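How to Wash Red Bedding So the Color Stays Put

3 min read

Red is one of the harder colors to keep in cotton. New pillowcases and duvet covers often carry loose dye from the factory, and the first few washes decide where it ends up.

Test before you wash

Wet a corner of the fabric with warm water and press it between two white paper towels for a minute. If the towel stays white, wash with other dark colors. If it turns pink, wash the item alone and test it again afterward. Test each piece, even in a matching set. Birsen Yurt, who taught me to do laundry properly, once had a Soylu set where the pillowcases were fine and the duvet cover bled through four washes.

The first wash

1. Read the care label. If it says dry clean only, stop there.
2. Close zippers and buttons and turn everything inside out.
3. Set the machine to cold and pick a short cycle.
4. Use a liquid detergent made for colors. Powder can leave pale streaks on red if it doesn't dissolve in cold water.
5. Fill the drum halfway. Bedding needs room to move or the creases will rub and fade into lines.
6. Add an extra rinse.
7. Take everything out as soon as the cycle ends. Wet red cotton left folded on itself can mark.

Salt and vinegar come up often as ways to set dye. I tried both on Derkance pillowcases and saw no difference in the towel test. Repeated cold washing cleared it.

If something turned pink

Don't put it in the dryer. Heat makes the stain much harder to get out. Wash it again right away, by itself, with the same detergent. If pink is still showing, soak it in oxygen bleach and cool water, following the package directions and checking that the care label allows it. Chlorine bleach is for plain white cotton only, and it will ruin a printed sheet.

Drying

Hang red pieces in the shade, inside out. If you use a dryer, set it to low and take them out slightly damp. Smooth the seams by hand and let them finish on a rack. Iron on the back while there is still some moisture in the cloth.

After that

Wash red bedding every 14 days or so if it gets normal use, still in cold water. Keep pale sheets in a separate load for the first 3 washes at least. A piece that passes the towel test twice can go in with other colors, but I would still leave out anything white.

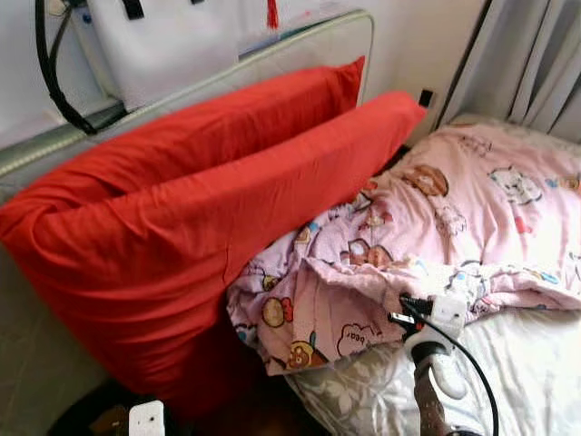
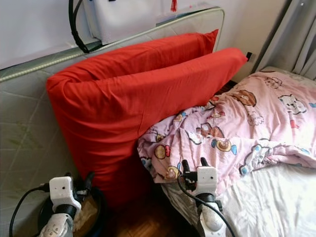
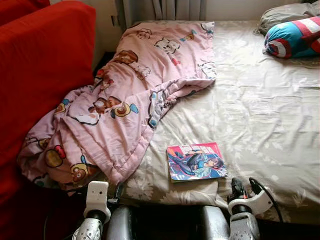

Last picture: fitted sheet with a pale flower and leaf print, washed separately from the reds.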